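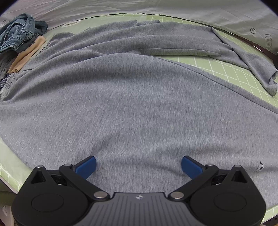
Gray knit garment on the gridded table, two-finger hand-held gripper open above the near panel.

Lurnex Garment Handling Project
Progress report to the Furnis program office
Reporting period ending December
Work package 3: Collection rules and operating practice
Submitted by Nestor Dagdag

1. Status

Work package 3 is on schedule with one open item (section 5). The operating rules for hand-held gripper sessions were revised twice during the period. Revision C is in force at both sites, Lumbao and Skosside. The draft labeling rules are complete and have been through one round of comments from the Skosside team.

Sessions accepted under Revision C: 1,670. Sessions accepted under Revision B and carried over after review: 446. The Revision B sessions are stored separately and will not be merged until the labeling rules are final.

2. Operating rules, Revision C

The following rules changed from Revision B. Rules not listed are unchanged.

2.1 Start position. The operator begins with the fingers fully open and holds still until the recording indicator is steady. Under Revision B the start opening was left to the operator, and the Lumbao and Skosside data differed enough to be told apart by the first second alone.

2.2 Contact with the work surface. Fingertip pads may touch the table covering during an approach. They may not be dragged along it. A session with a drag is stopped and marked D. Pad wear at Lumbao dropped after this rule was introduced, but the pads were also changed to a new batch in the same month, so the effect cannot be assigned to the rule.

2.3 Garment condition. Garments with holes, snags, loose threads or surface marks are allowed. The condition is entered on the session sheet before the first grasp. Revision B excluded damaged items. The exclusion was removed at the request of the program office, as the target use is sorting of used clothing.

2.4 Garment presentation. One garment is worked at a time. Other garments may remain on the table as a pile if the operator can reach the working garment without touching the pile. The pile is not straightened between sessions.

2.5 Grasp points. The operator takes hold of a single layer where possible and avoids elastic bands, seams and waistbands on the first grasp. If the first grasp picks up two or more layers, the operator releases and tries again. Both attempts are kept in the same recording. Cutting out the failed attempt is not permitted.

2.6 Hands. The free hand stays off the garment from the start signal to the end signal. The one exception is a garment sliding off the table, in which case the session is stopped and marked S.

2.7 Operator time. Continuous work is limited to 45 minutes, followed by a break of at least 10 minutes. The limit applies per person, and changing tasks does not reset it.

3. Work surface

Both sites now use a gridded table covering. The grid is a visual reference for annotators only. It is not a calibration target, and distances must not be read from it. This was misunderstood in one early batch at Skosside, where annotators had entered fold lengths in grid squares. Those entries have been deleted and the field has been taken out of the form.

4. Labeling rules, draft 2

Draft 2 covers garment type, layer count at the grasp, fold state at the start and end, and outcome. Comments from Skosside led to two changes.

The outcome field has a new value, "partial," for cases where the garment was lifted but the requested fold was not completed. Draft 1 forced these into pass or fail, and annotators split them unevenly.

Garment type may now be entered as "unknown." Bunched knitwear in particular cannot always be identified from the starting position, and guessing was the largest single source of disagreement in the trial set. The trial set contained 300 sessions, each labeled by two annotators working separately.

5. Open item: gray on gray

Folds in heather and other mixed-tone gray knits remain hard to label. Annotators disagree on whether a dark line is a fold, a seam or shadow. Two remedies are under study: a side lamp at a fixed angle, and a second pass by an annotator who has handled the garment. The lamp is cheaper but changes the lighting for all later sessions, and we do not want to introduce it before the current block is closed. A decision is requested from the program office by the next review call.

6. Plan for next period

Close the Revision C block at both sites. Issue the labeling rules as version 1. Relabel the carried-over Revision B sessions. Run the side lamp test at Lumbao only, on a separate table.

7. Spending

Consumables for the period came to $3,589, mainly fingertip pads, table coverings and used garments. No change to the approved budget is requested.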